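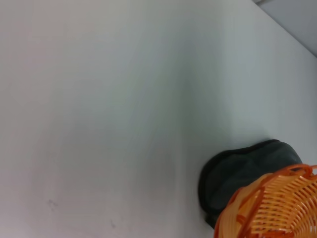 GROLDALE — The lost property room at the Groldale bus station will move to a larger space on the ground floor in May, and items held there will be sorted under a new system that replaces the numbered shelves in use at present.

The change affects anything left on the Ernton and Urkby lines, as well as on local routes that end at the station. Under the new system, each item is first laid out on a white sorting table, checked for a name or phone number, and entered in a log. It then goes into a colored basket according to its type. Orange woven plastic baskets are used for small soft goods such as pouches, eye masks, gloves and cases. Hard items, including bottles, umbrellas and lunch boxes, go into gray bins. Keys, phones and wallets are not put in baskets at all and are kept in a locked cabinet behind the counter.

Station services manager Viorica Vlad said the old shelves were arranged by date only, which made searches slow when a passenger could not remember the day of travel.

"People know what they lost. They often don't know when they lost it," Vlad said. "A dark gray pouch is hard to find on a shelf with coats and school bags. It is easier to find in a basket that holds only small soft things."

The station takes in 3,000 items a year. Nearly 400 were on the shelves when staff began the transfer, most of them clothing. Each was given a paper tag showing the route, the seat area if known, and the time of day it was handed in. Items with no route recorded have been tagged as station finds.

The sorting table was chosen for its plain, pale top. Kaja Bite, who runs the counter in the mornings, said the previous table had a dark patterned surface on which black gloves and charging cables were sometimes missed at the end of a shift.

The holding period stays at 30 days for general items. Food and open containers are thrown out the same evening. Unclaimed clothing and soft goods will continue to go to the thrift store on Sârbu Street after the holding period ends, and eyeglasses will be passed to an optician in Ernton. Documents are sent to the issuing office where one can be identified.

There is no charge for collecting an item in person. A fee of $5 applies to items sent by mail, and the owner must first confirm the description in writing. The fee does not cover oversized articles — strollers, folding bicycles and musical instruments must be picked up at the counter.

Passengers making a claim will be asked for the color, material and approximate size of the item, and for any mark or repair that would tell it apart from similar ones. For pouches and cases, the claimant should also list the contents. Staff will not open a closed case in front of a claimant until the outside has been described. Vlad said this rule was already in place but had not been applied evenly.

Iulian Munteanu, a regular passenger from Urkby, asked at the last riders' meeting whether the log could be searched online. Vlad said a public list was not planned. A list with full descriptions would allow false claims, she said, and a list without them would be of little use. Claims can be made at the counter, by telephone, or by leaving a form with any driver.

Drivers have been told to hand in items at the end of each run, where the timetable allows, and to write the route number on the slip themselves. Until now, finds were often collected in one bag per vehicle and brought in at night, so that the route could not be traced.

The new room is next to the ticket office and can be reached without stairs. The entrance to the old one, by platform 5, will be closed once the last shelves have been cleared. A sign with the new location will stay on the door through the summer.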